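Ikirbridge will start a separate pickup for soft plastics in February, the town said. Bags go out by 7 a.m. on the usual recycling route.
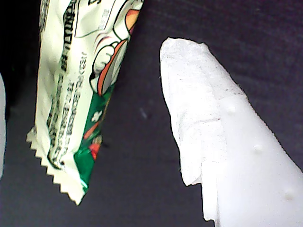
Which homes are covered first?
The 1,288 homes north of Galtari Road, with the rest of town to follow.

Snack wrappers, bread bags and shipping film are accepted – foil trays are not. 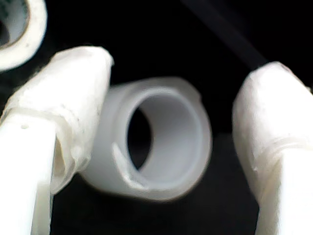
Hauler Horkus will run the route for about five months under a trial contract.

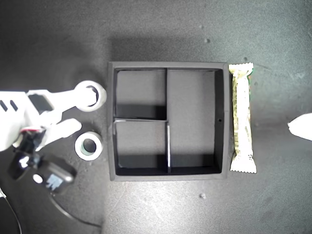 Ya-wen Yu, who manages waste services, said residents can get free bags at the Chu Street library.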